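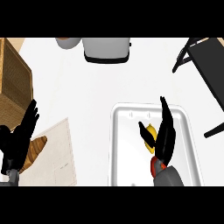
Wie viele Demonstrationen braucht man eigentlich pro Aufgabe? Für den Einstieg reichen uns 50 saubere Durchläufe, danach schauen wir, woran die Policy scheitert, und sammeln genau dort nach.

Kurse > Robotik-Praktikum > Handout 4: Beispiele sammeln
November, Kursleitung Robotik-Praktikum

So, jetzt geht's endlich ans Aufnehmen! Ich fange mit euch in der Simulation an (die Szenen liegen in Zunix unter »Küche«), und zwar gleich zweiarmig. Croissant links, Zitrone in der Schale rechts: zwei Griffe, die sich ziemlich verschieden anfühlen, also übt bitte beide.

Ändert vor jedem Durchlauf die Startlage der Objekte, ruhig kräftig. Letztes Jahr hatten wir 88 Episoden mit fast identischem Start, und die Policy konnte danach genau eine Stelle auf dem Tisch. Fehlgriffe bitte nicht löschen, sondern mit »fail« markieren – die schaue ich mir gern an!

Der Seed darf von 0 bis 999 gehen, tragt ihn in die Liste ein. Abgabe bis Montag in den Drandine-Ordner.

Zuletzt hinzugefügt
Handout 3: Teleoperation mit zwei Armen
Datensatz Sterkumdale, Lesehinweise
Valderrama: Episoden schneiden und labeln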